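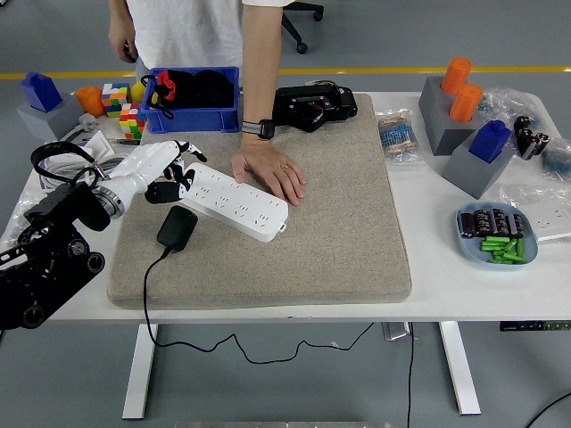

제목: 멀티탭 과제 에피소드가 전부 "파지 없음"으로 떨어짐
제품: Wulis 레코더 / Tremau 핸드 드라이버
요청 부서: Brornix 조작 데이터 수집팀
담당: Moushumi Bhattacharjee (Wulis 지원)
접수: 7월 18일
우선순위: 높음 (접수자가 고름) → 보통 (지원팀이 고침) → 높음 (접수자가 다시 고침)
상태: 해결, 후속 작업 있음

접수 내용

멀티탭 잡기 과제를 녹화하면 Wulis 자동 검수가 에피소드를 반려합니다. 사유는 매번 "파지 없음"입니다. 로봇 손은 멀티탭 끝을 잡고 있습니다. 헤드 카메라 영상에서도 잡고 있고, 옆에서 맨눈으로 봐도 잡고 있고, 멀티탭 본인에게 물어봐도 그렇게 대답할 것 같습니다. 검수기만 의견이 다릅니다.

반려율은 100%입니다. 어제까지는 이 과제에서 반려가 거의 없었습니다. 큐브 쌓기와 블록 꽂기는 지금도 정상으로 통과합니다. 그러니 장비가 통째로 죽은 건 아니고, 유독 멀티탭을 싫어하게 된 듯합니다.

바뀐 것: 없음.

재현 방법
베이지색 매트에 멀티탭을 비스듬히 놓는다.
원격 조작으로 로봇 손을 내려 왼쪽 끝을 감싸 쥔다.
손에 힘이 들어간 상태로 잠시 유지한 뒤 녹화를 끝낸다.
업로드한다.
반려 메일을 읽는다.

Abeysekara 쪽에 넘길 데이터라 납품 일정이 걸려 있습니다. 빠른 확인 부탁드립니다.

지원팀 답변 (Bhattacharjee)

접수했습니다. 질문 드립니다.

핸드 드라이버 버전과 레코더 버전을 알려 주세요. 반려된 에피소드의 원본 로그를 하나만 올려 주세요. 영상만 말고 손가락 전류 채널이 들어 있는 파일이어야 합니다. 그리고 "바뀐 것: 없음"이라고 쓰셨는데, 제 경험으로는 이 칸에 "없음"이 적힌 티켓에서 바뀐 게 없었던 적이 아직 없습니다. 한 번 더 확인해 주시면 고맙겠습니다.

접수자 답변

버전과 로그 첨부했습니다.

바뀐 것 칸 정정합니다. 어제 저녁에 누가 Tremau 핸드 펌웨어를 올렸습니다. 작업 일지에 "사소한 업데이트, 영향 없음"이라고 적혀 있습니다. 필체가 제 것과 비슷합니다.

지원팀 답변 (Bhattacharjee)

로그 확인했습니다. 우선 하드웨어는 멀쩡합니다. 손가락 관절 각도는 닫힘 쪽에서 멈췄고, 목표 각도와 차이가 남아 있습니다. 뭔가 단단한 것을 물고 있을 때 나오는 모양입니다. 잡은 게 맞습니다.

검수기는 관절 각도를 보지 않습니다. 손가락 전류가 기준선을 넘어서 일정 시간 유지되는지만 봅니다. 펌웨어가 올라가면서 과제별 기준선이 지워지고 공장 초기값이 들어갔을 가능성이 큽니다. 초기값은 물건을 꽉 쥐는 동작에 맞춰져 있습니다. 멀티탭처럼 위쪽 모서리에 손가락을 걸치듯 감싸면 전류가 그만큼 올라가지 않습니다.

큐브가 통과하는 이유도 같을 겁니다. 조작자분들이 큐브는 원수처럼 쥐시더군요.

확인 절차입니다.
Wulis 설정에서 과제 프로필을 열고 "파지 기준선 출처"를 봐 주세요.
"과제"라고 되어 있으면 제 추측이 틀린 겁니다.
"기본값"이라고 되어 있으면 백업에서 과제 프로필을 되살린 뒤 레코더를 다시 시작해 주세요. 핸드 전원은 건드리지 않으셔도 됩니다.

접수자 답변

"기본값"입니다.

백업을 찾았습니다. 마지막 백업이 4월 것입니다. 그때는 멀티탭 과제가 없었습니다. 그러니까 되살릴 게 없습니다. 백업 주기에 대해서는 저희끼리 따로 이야기하겠습니다. 이미 하고 있고, 분위기는 좋지 않습니다.

기준선을 손으로 낮춰 봤습니다. 이제 전부 통과합니다. 시험 삼아 로봇 손을 허공에서 오므렸다 펴는 것만 녹화했더니 그것도 통과했습니다. 훌륭한 파지라고 점수까지 높게 나왔습니다.

지원팀 답변 (Bhattacharjee)

너무 낮추셨습니다. 감으로 맞추지 마시고 보정 절차를 돌려 주세요. 빈손 닫기 구간과 멀티탭을 쥔 구간을 번갈아 녹화하면 레코더가 두 분포 사이에서 값을 제안합니다. 구간은 각각 8회 이상 필요합니다.

주의하실 점이 있습니다. 보정하는 동안 멀티탭을 사람이 눌러 주거나 잡아 주지 마세요. 사람 손이 반대쪽에서 버티면 로봇 손에 걸리는 부하가 달라져서 기준선이 높게 나옵니다. 매트 위에 손을 얹어 두는 것 자체는 전류와 상관없습니다. 멀티탭에 닿지만 않으면 됩니다.

어댑터에서 내려가는 선도 봐 주세요. 매트 앞쪽으로 바닥까지 늘어뜨리면 멀티탭을 움직일 때 선 무게와 마찰이 같이 실립니다. 과제에 원래 포함된 조건이면 보정할 때도 그대로 두시고, 아니라면 치우세요. 어느 쪽이든 보정과 본 녹화가 같기만 하면 됩니다.

접수자 답변

선은 과제 조건에 포함입니다. Abeysekara 요구서에 "가정에서 흔히 보는 정도로 지저분한 상태"라고 되어 있고, 저희 책상은 이 항목을 아무 노력 없이 충족합니다. 그대로 두고 보정했습니다.

제안값을 적용하니 정상 파지는 통과, 허공 쥐기는 반려입니다. 제가 바라던 세계관과 일치합니다. 티켓 닫으려다가 한 가지 더 보여서 적습니다.

재생 화면에서 영상과 "파지 시작" 표시가 어긋납니다. 표시가 먼저 뜨고 손가락은 조금 뒤에 닿습니다. 로봇이 미래를 예지한다면 납품 단가를 올려야 하고, 아니라면 버그 같습니다. 새 티켓을 팔까요?

지원팀 답변 (Bhattacharjee)

여기서 계속하시죠. 원인이 같은 펌웨어일 것 같습니다.

첨부하신 로그에서 핸드 쪽 시각과 헤드 카메라 쪽 시각을 맞춰 봤습니다. 34밀리초 벌어져 있고, 에피소드 처음부터 끝까지 일정합니다. 시계가 흐르는 속도가 다른 게 아니라 출발점이 다른 경우입니다. 예전 펌웨어는 샘플을 보낼 때 시각을 찍었고, 새 펌웨어는 센서를 읽을 때 찍습니다. 새 방식이 더 정확합니다. 그런데 Wulis 드라이버가 전송 지연을 여전히 한 번 더 빼고 있어서, 정확해진 만큼 틀려졌습니다.

드라이버 설정에서 "핸드 지연 보상"을 끄고 레코더를 다시 시작한 뒤, 한 번만 녹화해서 올려 주세요. 손가락으로 멀티탭 윗면을 톡 치는 동작이면 충분합니다. 접촉 순간이 영상과 전류 양쪽에 뾰족하게 나타나서 맞추기가 쉽습니다.

접수자 답변

톡 치는 동작을 올렸습니다. 첫 시도에서는 조작자가 "톡"의 정의를 넓게 해석하는 바람에 멀티탭이 매트 위에서 돌아갔습니다. 두 번째 파일을 보시면 됩니다.

제가 보기에는 맞습니다.

지원팀 답변 (Bhattacharjee)

두 번째 파일 확인했습니다. 접촉 순간이 영상과 같은 프레임에 떨어집니다. 첫 번째 파일도 봤습니다. 재미있었습니다.

이제 오늘 쌓인 에피소드가 남습니다. 업데이트 이후에 녹화하신 게 얼마나 되나요? 지우지는 마세요. 원본 채널에는 손실이 없으니 시각을 옮기고 파지 라벨만 다시 뽑으면 살릴 수 있습니다.

접수자 답변

과제 전부 합쳐서 약 1,390개입니다. 멀티탭만이 아니라 큐브와 블록까지 포함입니다. 걔네는 검수를 통과했기 때문에 아무도 의심하지 않았는데, 시각은 똑같이 밀려 있겠지요. 반려된 쪽이 오히려 정직했던 셈이라 기분이 묘합니다.

그중 일부는 벌써 학습에 들어갔습니다. 모델 팀에서 오후에 "정책이 물건에 닿기 전에 손을 너무 일찍 오므린다, 조작자 습관 같으니 교육을 다시 해 달라"는 메시지가 왔습니다. 조작자들은 이미 교육을 한 번 더 받았습니다. 이 티켓 링크를 모델 팀에 전달해 두었습니다. 제목은 "참고하세요"로 했습니다.

지원팀 답변 (Bhattacharjee)

재처리 순서입니다.

업데이트 시점 이후의 에피소드만 고르세요. 녹화 날짜로 고르지 말고 파일 머리말의 펌웨어 번호로 고르셔야 합니다. 업데이트가 저녁에 있었다면 그날 안에 두 버전이 섞여 있습니다.
사본을 만들고 사본에만 작업하세요.
핸드 채널 시각을 앞서 측정한 값만큼 뒤로 옮깁니다.
멀티탭 과제는 새 기준선으로, 나머지 과제는 각각 보정을 돌린 다음 그 값으로 라벨을 다시 뽑습니다. 멀티탭 값을 전체에 쓰지 마세요.
무작위로 뽑아 사람이 재생해 보고, 이상이 없으면 원래 자리에 반영합니다.
이미 학습에 들어간 묶음은 버전을 올려서 다시 내보내세요. 같은 이름으로 덮어쓰면 모델 팀이 어느 쪽으로 학습했는지 나중에 알 길이 없습니다.

이동 방향을 꼭 확인하세요. 반대로 옮기면 오차가 두 배가 되는데 검수기는 아무 말도 하지 않습니다.

접수자 답변

반대로 옮겼습니다.

사본에만 작업하라는 줄을 따른 덕분에 피해는 없습니다. 부호를 바꿔서 다시 돌렸고, 무작위로 뽑은 재생 확인에서 이상 없었습니다. 블록 꽂기 하나가 애매해서 셋이 모여 한참 들여다봤는데, 조작자가 블록을 집으려다 마음을 바꾼 것으로 결론 냈습니다. 라벨은 "파지 없음"으로 두었습니다. 이번에는 진짜로 없었습니다.

새 묶음은 번호를 올려서 내보냈고 모델 팀이 받았다고 합니다. 학습 결과는 아직입니다. 조작자 교육 건에 대해서는 답이 없습니다.

지원팀 답변 (Bhattacharjee)

잘됐습니다. 해결로 바꾸겠습니다. 저희 쪽 후속 작업은 두 건 등록했습니다. 하나는 펌웨어 번호가 바뀌면 레코더가 녹화 전에 경고를 띄우는 것이고, 하나는 과제 기준선이 없을 때 조용히 기본값을 쓰지 않고 멈추는 것입니다. 지연 보상 문제는 드라이버 다음 배포에 들어갑니다. 그 배포를 설치하시면 지금 끄신 옵션이 메뉴에서 사라지는데, 정상입니다. 다시 문의하지 않으셔도 됩니다.

접수자 메모 (내부용)

과제 프로필 백업을 업로드 작업에 묶어 둠. 사람이 기억해야 하는 백업은 폐지.
핸드 펌웨어 자동 알림 끔. "지금 설치" 버튼이 너무 크다.
수집 시작 전에 윗면 톡 치기 한 번, 허공 쥐기 한 번 녹화. 앞의 것은 시각 확인용, 뒤의 것은 반려되어야 통과.
"톡"의 정의를 작업 지침에 추가할 것. 멀티탭이 돌아가면 톡이 아님.
작업 일지에서 "영향 없음"이라는 표현은 당분간 쓰지 않기로 함.
저항 봉지와 콘덴서 과제는 기준선 보정 전. 봉지는 쥐어도 전류가 거의 안 오를 텐데, 같은 문제가 또 나오면 이 티켓에 이어서 적을 것.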